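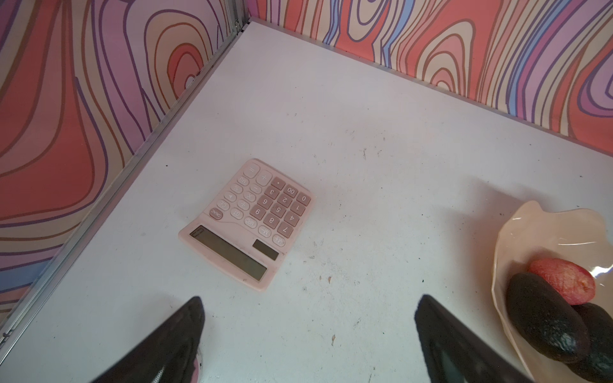

Do I need to have used a robot before? Most of our testers haven't, and we train everyone on the first morning.

Trenda is looking for people to help compare two gripper finger designs at our Alside site in August. You will guide the arm by hand controller, try the same pick with each set of fingers and score how easy it felt. Sessions are paid and parking is free.

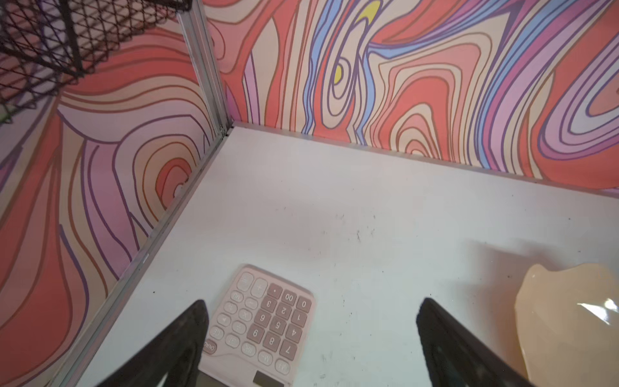
Lining up on the calculator

To apply, email Kirstin Strachan and quote ref 1636. Tell her if you're left-handed or wear glasses.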